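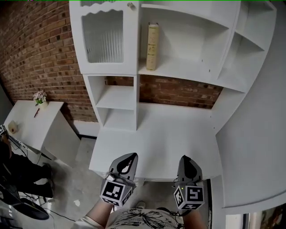

Scanning & Survey > Software > Point cloud tools

Briltley Register 3 – point cloud registration and tidy-up

I've been selling and supporting survey software for long enough to be suspicious of anything that promises to save me an afternoon, so when Flor Rengifo rang to say I ought to try Briltley I put it off for a month. Then I had a school refurbishment job with a horrible set of scans (long corridors, identical classrooms, glass everywhere) and I was desperate enough to install it. I've stocked it ever since and I use it on my own jobs, so what follows is me talking as a user as much as a shopkeeper.

What it does

You come back from site with a pile of separate scans. Briltley lines them up into one point cloud, tells you how well they fit, lets you clean out the rubbish, and hands the result over to whatever you model in. It doesn't do the modelling. If you want walls and doors drawn for you, have a look at Zolby further down the page, or ring me and we'll talk it through.

Registration works with or without targets. I still put targets out in stairwells and anywhere that looks the same in both directions, and I'd suggest you do too. For ordinary rooms with a bit of clutter in them the cloud-to-cloud matching is very good, and you can watch it build up in the plan view while it runs, which I find oddly soothing!

The bit I like best

The link report. Every pair of overlapping scans gets its own line with the overlap, the fit and a little coloured flag, and you can click on a bad one and go straight to a slice through both clouds. On the school job I had two classrooms swapped over – same size, same windows, same radiators – and the overall figures looked lovely. The slice through the corridor wall gave it away. I broke the link, nudged one scan across by hand, ran it again and that was that.

You can lock links you're happy with, so re-running one floor doesn't upset the others. You can also save the report as a PDF with your own logo on it, and clients do like a PDF.

Cleaning up

There's an automatic filter for people walking through and for the ghosting you get off mirrors and shiny floors. It's cautious by default, and I leave it that way. Turn it up too far and it starts eating railings and thin pipework. Anything it removes goes on a hidden layer, so you can bring it back later if you've been heavy-handed (I have).

The polygon cutter is plain and quick. I'd love a proper undo history in it, as at the moment you get one step back and then you're on your own. I've passed that on, and I'm told it's on the list.

Getting data in and out

It reads E57, PTX and PTS, plus the native files from most of the tripod scanners my customers turn up with. If yours is an unusual one, send me a small sample and I'll try it on the office machine before you spend anything. Out the other end you get E57, LAS, LAZ and plain XYZ. You can export in site coordinates or local ones, and please check which before you send it to the architect. I've had that phone call.

Control points come in as a simple text file: name, easting, northing, height. It'll cope with commas, tabs or spaces. It won't cope with somebody's spreadsheet with merged cells in it.

What you'll need to run it

A 64-bit Windows machine with a decent graphics card, 32 GB of memory as a sensible minimum and 64 if you do whole buildings. Put your project on an SSD. I can't say that strongly enough, it makes more difference than the processor does. There's no Mac version.

Price and licences

Single seat, perpetual licence: £2,247 plus VAT
Yearly maintenance after the first year: £446 plus VAT
Order code: BR3-S

The first year of updates and support is included. The licence sits on your account and can be moved between 2 computers, so you can have it on the office desktop and the site laptop, just not running on both at once. If maintenance lapses the software carries on working, you simply stop getting new versions.

Upgrading from version 2? Drop me a line with your old serial and I'll work out the difference. Version 2 projects open fine in this one, but they won't go back again after you've saved them, so keep a copy.

Training

Teodoro Cortés runs a half-day session online, starting at 9.30 in the morning, and he'll use your own scans if you send them over beforehand. I'd take him up on that. The practice data that comes with the software is a very well-behaved office and you won't learn much about trouble from it. The next lot of sessions is in May.

Goes well with

Agudelo target set – paper and magnetic, black and white, in a case that fits under a tripod bag
Zolby – modelling from registered clouds, walls and openings first, pipework as an add-on
Kekum field tablet mount – clamps to the tripod leg, handy if you check overlap as you go

Questions I get asked a lot

Can I try it first? Yes, there's a full trial with export switched off. Send me an email and I'll set it up.

Will it take handheld scanner data? It will, as long as it's been processed to E57 or LAS first. Treat it as one big scan and tie it to the tripod work with control.

Do you do education prices? I do, for colleges and universities. They aren't on the site, so please ask.

Add to basket | Ask for a quote | Request a trial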